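The bus from Akyol got into Skodard at ten past four, and Nermin Türkmen was the only one who stayed on her feet the whole way. She had the box on her hip. It had been her aunt's and it held letters, 229 of them, tied in bundles with kitchen string.

Serpil Akbulut met her at the stop with the car running.

"You could have mailed it," Serpil said.

"I could have."

They drove up past the closed cannery. Serpil had rented out the top floor of the house since September and she talked about the tenant, a man named Howard Wragg who paid on time and left his boots on the stairs. Nermin held the box on her knees and watched the road.

The letters were from a man in Balard. None of the family had ever met him. Her aunt Hacer Keskin had written to him for most of her life and told people she was doing the accounts. When she died the lawyer handed over the house key, a bank book with 341 in it, and the box.

"Did you read them?" Serpil asked.

"The first one. He's asking about a boat."

"What boat?"

"He wanted to buy Grandfather's boat. She told him it was sold, and then he wrote back to say thank you, and I guess it went on from there."

Serpil parked on the grass. The porch light was on already. Upstairs a radio was going, a soccer match, and somebody up there groaned at it.

"His name's at the bottom," Nermin said. "Igor Laskowska. There's a phone number on the last one."

"How old is the last one?"

"April."

Serpil turned off the engine. She took a while getting the key out. Then she said their aunt had asked her for a ride to Balard once, years back, on a Wednesday, and she had said she was busy. It was 70 miles. She couldn't remember now what she had been busy with.

"She never asked me," Nermin said.

"Well, you didn't have a car."

They went in. Nermin put the box on the chair by the phone and took her coat off. Serpil went to see about supper, and from the kitchen she called out that there was soup, and bread if Howard hadn't finished it.

Nermin untied the top bundle and found the number. The sevens were crossed, the way her grandfather had made them. She dialed it and let it ring. It rang for so long that Serpil came to the door with the ladle in her hand.

"Yes?" a man said. He sounded out of breath. "Hello? Hacer?"
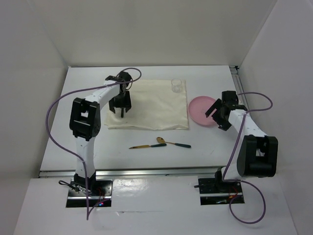
Nermin looked at Serpil, and then she pulled the chair out and sat down with the box in her lap.

"No," she said. "I'm her niece. Do you have a few minutes?"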